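Grip Release Fault on a Simulated Kitchen Arm – Final Project Report

By Nazmiye Ertürk | 10/04/2024

3 comments | 6 shares

So my project was supposed to be about picking up odd-shaped things from a kitchen counter in simulation, and it ended up being mostly about one fault that ate my whole January. The task sounds easy: close the gripper on an object, lift it, move it over, put it down. I built it on top of the Rodar grasping package (the course version, with the Manalastas controller swapped in) and ran everything on the lab machine we call Clallton.

The first batch was 100 tries. I was feeling pretty good until I opened the logs and saw that 6 of them had ended with the gripper opening in midair, with no release command anywhere! On a real arm that's a safety problem. A dropped snack is no big deal, but a dropped knife or a pot of hot soup is, and I really didn't want to write "works fine" on top of that.

My first guess was friction, because the objects I'd picked are lumpy on purpose – smooth boxes were already covered by last year's group. I spent four days messing with friction values and got nowhere. I also rebuilt the collision meshes, which made everything slower and fixed nothing (sorry to whoever was sharing Clallton with me that week). 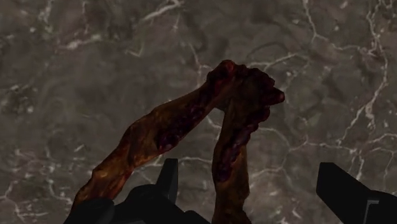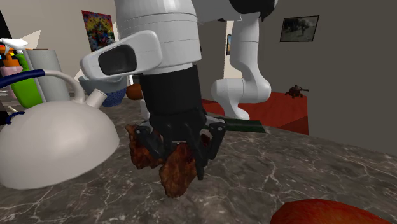 Gripper and lumpy test objects at the marble counter, from the wrist view and the room view.

What finally got me there was plotting the finger force next to the wrist angle. Every single drop came right after the wrist turned past 90 degrees. The controller has a watchdog that checks for a lost contact signal, and past that angle my code was reading the contact from the wrong finger. The watchdog saw zero force, decided the hand was empty and opened it. Ugh. One wrong index!

I fixed the index, but I also changed what the watchdog does. Now, if the contact signal goes missing, the arm stops and keeps its grip until I clear the fault by hand. My advisor and I went back and forth on that, because holding on is the wrong choice if somebody's fingers are in there. For a real arm I'd want a separate stop button that opens the gripper slowly, and I wrote that up in the Rultow checklist as an open item.

I reran the batch with the same start positions and got no midair releases. There were still four failed grasps, all of them plain misses where the fingers closed too early, and I haven't sorted those out yet. My next step is to log both fingers all the time, even when only one is being used.

Last updated 2 months ago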